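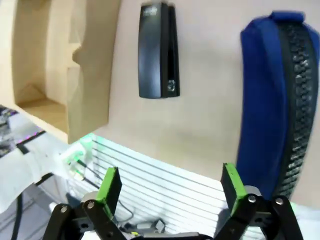

Notebook, June. Back on the Cordero pads after Ilse Van Rooij called my Lindlow numbers "decorative." Wide open, the lime faces lean in a bit, so I've put pad angle down as a suspect.

Cordero: 14 bag picks, one dropped. Lindlow: 13, and a sulk from the controller (fault 3544).
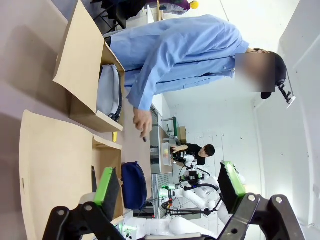
Does pad choice matter for cloth? Less than closing speed. Slow wins.

Cloth hangs wherever it likes,

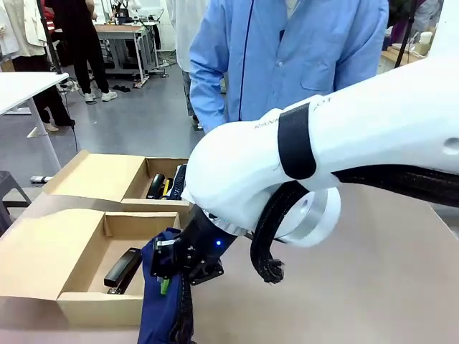 so lift height goes up before any box transfer. Brendness mount tomorrow, if it fits.

Print this page | E-mail this page

Recent entries
Prollby controller, fault 1303
Cable loops, again

Contact | Copyright | Back to top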